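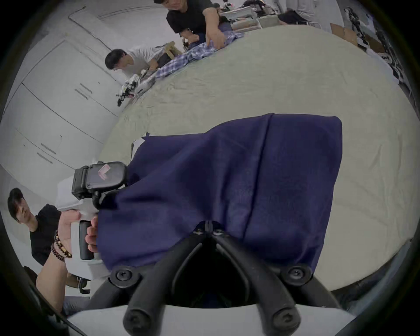
Mevier asked in its last letter whether the club could manage shirts as well as towels by the end of the grant. We think so, for folding on a flat table.

Members at Iltilska have recorded 1,343 folds with the hand-held grippers, 96 of them on shirts. The arm now folds a towel correctly in 64 of every 100 tries. Collars and sleeves are still poor.

The Laaksonen money has paid for spare finger pads and 30 hours of workshop time. Shirt sessions carry on until the Esterov meet in February.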